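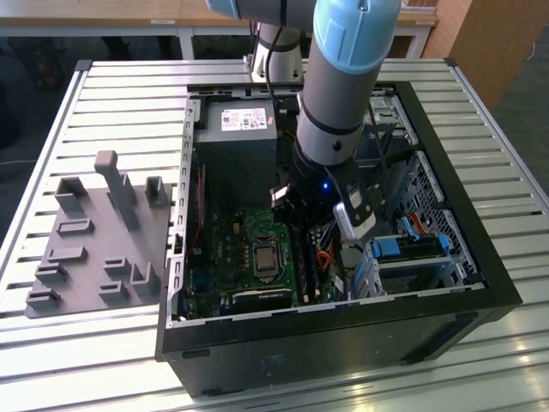

Figure 2. Open desktop case on its side, with the power supply unit in the upper left corner.

3.2 Sample and collection of returned equipment

Desktop computers were drawn from the municipal take-back scheme in Suverton, where households and small offices may leave electrical goods at any of the collection points without charge. Collection began in February and continued until the agreed sample of 119 units had been reached. Machines that arrived without a case, or with visible fire damage, were left out and are not considered further.

Each unit was given a paper tag at the point of receipt. The tag recorded the collection point, the year of purchase if the owner could supply it, and the stated reason for disposal. Owners were asked for one reason only. Where two or more were offered, the first was entered and the others were noted on the back of the tag; these secondary reasons are treated in Section 5.

Age could not be established from the owner in every instance. For the remaining units we used the latest date code found on any internal part, following Hinrichs — a method that tends to understate age where parts have been replaced. The power supply is the part most often exchanged during the life of a desktop machine, and its date code was therefore read but not used on its own.

3.3 Definition of reuse

A unit was classed as reusable if it started, completed a memory test and ran without fault for 60 minutes. Units that failed at any stage were allowed the replacement of up to 2 parts from the Esska spares store and were then tested again. Those passing on the second attempt form a separate class, "reusable after repair", as the labour cost differs greatly between the two groups.

The Busow study applied a looser rule and counted any machine that started. Its reuse rate should not be compared directly with ours. To allow at least a partial comparison, the share of units that started at first attempt is given separately in Table 4. Classification was carried out by Ximeng Zhong, and 12 units were classed a second time by another member of the group without sight of the first result.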